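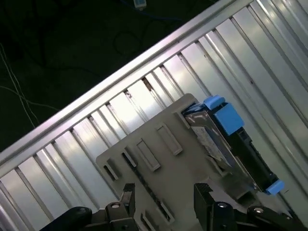 *Festplatte im schwarzen Einbaurahmen mit blauen Laschen, dahinter Metallchassis*

## Stornierung wegen Demo und Straßensperrung – wer trägt die Kosten?

**kueste_sued** – 08:14

Ausgangslage: Wohnung »Nadine« in Treseck, Buchung über Arport, Tarif »streng«, Gesamtbetrag 700 Euro, darin Endreinigung. Die Gäste haben am Vorabend der Anreise storniert. Begründung: angemeldete Demonstration in der Innenstadt, Zufahrt für Pkw gesperrt. Arport hat den Fall als »außergewöhnliche Umstände« eingestuft und den vollen Betrag erstattet. Bei mir kommt null an.

Die Wohnung war nutzbar und zu Fuß vom Bahnhof erreichbar. Hat jemand so eine Einstufung schon erfolgreich angefochten?

**brandmauer** – 08:41

Entscheidend ist der Wortlaut der Bedingungen zum Zeitpunkt der Buchung. Im Mai wurde der Abschnitt geändert. Vorher stand dort »Unruhen«, jetzt steht »Unruhen und behördliche Einschränkungen der Zufahrt«. Buchungsdatum?

**kueste_sued** – 08:55

Buchung im April, Anreise nach der Änderung.

**brandmauer** – 09:02

Dann würde ich mich auf die alte Fassung berufen. Eine angemeldete Demo ist keine Unruhe. Widerspruch über das Formular im Gastgeberkonto, die Hotline kann an der Einstufung nichts ändern.

**Giebelzimmer** – 09:37

Sehe ich anders. Die Gäste hatten einen Stellplatz mitgebucht, nehme ich an? Wenn der mit dem Auto nicht erreichbar ist, fehlt ein Teil der Leistung. Eine Minderung wäre dann vertretbar, unabhängig davon, was Arport in seine Bedingungen schreibt.

**kueste_sued** – 09:50

Stellplatz war inklusive, ja. Die Sperrung galt laut Stadt von 10 bis 18 Uhr, Check-in bei mir bis 22 Uhr. Der Stellplatz war also am Anreisetag ab 18 Uhr anfahrbar.

**Giebelzimmer** – 10:06

Das schwächt mein Argument, zugegeben. Bleibt die Frage, ob die Gäste das wussten. Hast du sie informiert?

**kueste_sued** – 10:11

Automatische Nachricht über Sithole, mit Link zur Stadtseite. Versandprotokoll liegt vor, Lesebestätigung gibt es nicht.

**pension_am_wehr** – 11:23

Protokoll als PDF exportieren, Screenshots hat der Support bei mir nicht akzeptiert. In Sithole unter Nachrichten – Verlauf – Export. Die Zeitstempel sind in UTC, das im Widerspruch dazuschreiben.

Ich hatte 2 Fälle dieser Art. Einmal wurde die Erstattung zurückgenommen, einmal bekam ich 138 Euro »aus Kulanz«, ohne Begründung, wie der Betrag zustande kam.

**brandmauer** – 11:40

Kulanz nur annehmen, wenn keine Abgeltungsklausel dranhängt. Steht meist im letzten Absatz der Mail.

**Dachluke7** – 12:18

Gegenmeinung: Ich würde es lassen. Wer Leuten Geld abnimmt, die wegen Polizeieinsatz und Sperrungen nicht anreisen wollen, kassiert eine schlechte Bewertung. Die kostet auf Dauer mehr.

**brandmauer** – 12:25

Wer vor Anreise storniert, kann bei Arport nicht bewerten.

**Dachluke7** – 12:33

Auf anderen Portalen schon.

**kueste_sued** – 13:02

Widerspruch ist raus, mit Exportdatei, alter Fassung der Bedingungen und der Mitteilung der Stadt. Bearbeitungszeit laut Eingangsbestätigung: 2 Wochen. Ich trage das Ergebnis nach.

**pension_am_wehr** – 13:10

Vorgangsnummer notieren, die verschwindet nach Abschluss aus dem Konto.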